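手持夹爪数据里，标记块一被挡住轨迹就跳，怎么处理？

2023-03-31　提问者：Desta Negussie
打印本页 | 发送邮件给朋友
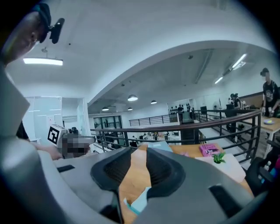
我在做手持夹爪采集数据的后处理，用的是 Zadstead 这套轨迹工具，前面的视觉里程计是 Simanjuntak。两个人各拿一只夹爪，一只的镜头里经常会看到另一只，另一只上面装了带黑色方形图案的白色标记块。我想用这个标记块算两只夹爪之间的相对位姿，再和里程计的结果合到一起。

问题有两个。

第一，标记块被手或者夹爪本体挡住一部分的时候，检测会断掉几帧，等重新检测到，相对位姿会突然跳一下，然后又慢慢回到正常值。目前这批数据一共 3406 段，我跑了一遍自动检查，很多段都因为速度超限被判成不合格。我抽着看了几段，人的动作很平稳，应该是算出来的位姿有问题。

第二，镜头是广角的，靠近画面边缘的栏杆、天花板都是弯的。标记块在中间的时候误差还能接受，到了边上，姿态角就开始来回翻，有时候上一帧朝左，下一帧朝右。我现在的做法是先把整张图去畸变，再检测角点，去畸变用的是普通针孔模型。

已经试过的：把检测阈值调低，断的帧少了，但误检多了；加了一个滑动平均，窗口 6 帧，跳变变小了，可是快速动作也被抹平了，拿去训练策略时手腕转动明显滞后。

想问一下，这种情况应该在检测这一层改，还是在后面的融合里改？场地是有夹层的办公室，远处有灯有窗，不知道对里程计有没有影响。

——

回答一

姿态来回翻是平面标记的老问题。四个角点共面，标记在图里又小的时候，PnP 会有两个解，重投影误差差不多，选哪个基本看噪声。建议这样改：

1. 不要对整张图去畸变。用鱼眼模型标定，在原图上找角点，只把角点坐标反投影成归一化坐标，再送进 PnP。整图拉直以后边缘会糊，角点精度损失很大。

2. 求解时把两个解都留下来，不要只取误差小的那个。如果两个误差的比值小于 2，就先不下结论，用上一时刻融合后的姿态去预测，取离预测近的。

3. 你的标记是立方体，如果别的面上也印了图案，同一帧能看到两个面时就把所有角点放在一起解。前提是各个面之间的相对位置要量准，建议单独标定一次，别直接用图纸尺寸。

遮挡那一段，不要插值补观测。没有检测就不加观测，让里程计自己往前推。跳变多半是因为重新检测到的第一帧角点只露出一半，位置是歪的，而你给它的权重和正常帧一样。可以按标记在图里的边长和重投影误差来设协方差，边长越小协方差越大，再套一个 Huber 核。

滑动平均去掉吧。离线处理不需要因果滤波，直接做整段的因子图优化，前后两边的信息都能用上，也没有滞后。

——

回答二　Murali Mudaliar

同意楼上，补充几点。

先查时间戳。两只夹爪各有各的时钟，差几十毫秒，手一快相对位姿就不对，现象和你说的很像：静止时没问题，一动就偏。我们在 Ulgate 做的时候没有硬件同步，是用两边角速度的模长做互相关，把时间差估出来，再作为一个变量放到优化里一起解。每段单独估，不要整批共用一个值。

里程计方面，远处的灯和窗可以用，但是太远的点对平移基本没有约束，只管旋转。近处主要看桌面和桌上的东西，如果桌面纹理少，平移就容易飘。另外自己的夹爪占了画面下半部分，一定要加掩膜，不然特征点会落在夹爪上，里程计会以为自己没动。掩膜按夹爪全开时的范围画，稍微画大一点。有人在背景里走动的话，影响一般不大，RANSAC 能剔掉。

自动检查也建议改一下。不要只看速度超限，可以看优化后标记观测的残差。残差大的段单独列出来，人工看过再决定要不要。我们之前直接按速度筛，把不少动作快但是没问题的段也扔了。

你的特征点上限设的多少？我这边用 3000，再往上加只是变慢。

——

回答三

我之前也遇到过，后来把标记块换大一号就好了。代码没怎么动。

——

提问者补充

时间差查了，确实有，而且每段不一样。掩膜原来只盖了指尖，黑色的垫子那一块没盖上，已经重画。鱼眼标定 4 月再做，到时候把结果贴上来。特征点上限用的是默认值，还没改过。换大标记块暂时不行，已经采的数据还得用。

相关问题
Timside 导出的轨迹怎样转成末端坐标系
Simanjuntak 初始化失败，提示视差不足
夹爪开合宽度用标记估计，零点每次都不一样
Zadstead 批处理时内存一直涨
广角镜头标定板要拍到画面哪些位置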